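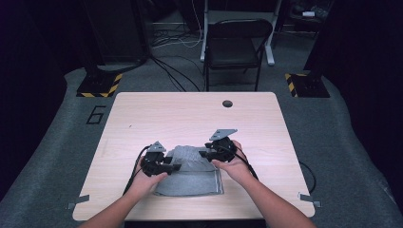
How do you teach a robot to fold trousers?

Hello! My name is Tsion Feyisa and I'm in the Robot Club at Vurnham. When I tell people what we do in club they think we build robots that fight each other. Sorry to let you down, but we're teaching one to do the folding (my mum says this is the best club I have ever joined).

If you've never seen a robot up close, this page is for you. I'll explain the hard words as I go.

Why is folding so hard?

Try this. Shut your eyes and pick up a mug. Easy, because a mug is always mug-shaped. Now shut your eyes and pick up a pair of joggers. Where's the waist? Which bit is a leg? Is it inside out? Clothes go floppy in a different way every single time you drop them, and a robot can't just remember one shape and look for it again.

You and I learned about floppy things when we were tiny, by pulling them about and getting stuck in our jumpers. A robot hasn't had any of that. So we have to show it, over and over and over.

What is a gripper?

A gripper is a robot's version of a hand. Ours are black and have two fingers each, which sounds like not enough, but make a crab claw with your finger and thumb and you'll be surprised how much you can do! At the end of each finger there's a pad for pinching with.

The clever bit is that you can hold ours yourself, one in each hand. You do the job, and the computer keeps a record of how the grippers moved. One go from start to finish is called a demonstration, or a demo for short. Then the computer studies lots and lots of demos and tries to work out what they have in common. We call our computer program Lidik. Kalkidan Woldemariam picked the name and won't tell us what it means.

By the end of September we had 690 demos. We've got 1171 now. Lise Carrier, who runs the club, would like us to reach 1758 before we let Lidik have a proper try. I did ask if we could round it down. No.
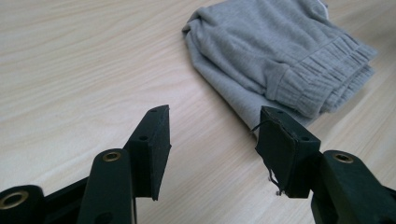
My turn with the grippers

The first thing you notice is that your arms get tired. The second is that you can't feel the cloth! With your own fingers you know straight away if you've picked up one layer or two. With grippers you have to look really closely, and I kept pinching both layers of a leg when I only wanted the top one.

We practise on grey joggers. They're soft and thick, so they squash nicely between the pads. The stretchy cuffs are the tricky part, as they're all bunched up and spring back when you try to flatten them. My way of doing it goes like this:

Lay the joggers out and smooth them down.
Fold one leg over on top of the other.
Bring the cuffs up towards the waist.
Fold again until you've got a chunky rectangle.
Breathe out!

Ayana Tefera starts from the waist end instead and she's much quicker than me. I thought one of us must be doing it wrong, but Lise says she wants both ways in. If Lidik only ever watched me, it would only know how to fold like me, and it would copy all my wobbles too.

What about mistakes?

We keep some of those as well. If you drop a corner and pick it up again, that's a useful demo, because now Lidik has seen how to fix a dropped corner. If you drop the whole lot on the floor you start again. 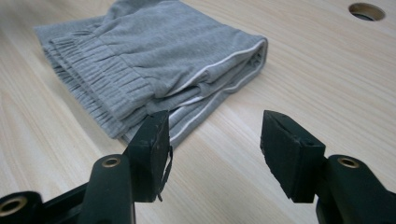
Reading time: 2 more minutes

Looking after the pads

Pads get a lot of rubbing. They press and pinch and slide all session long, so the edges go scruffy and little strips start to peel away. Patricio Peñalver has the job of checking them. A pad with a ragged edge might grip a bit differently from a smooth one, so he writes down what each one looks like in the club notebook, with drawings.

Have a go at home

You don't need a robot for this. Get two pairs of kitchen tongs (ask first!) and an old pair of joggers. Put the joggers on a table in a heap and try to fold them using only the tongs. Then ask somebody else to try and watch what they do differently. Did they begin at the cuffs or the waist? Did they pull or did they push?

My little brother did his in around a minute by rolling them into a sausage, and he says that counts as folding. I'm going to ask Lise.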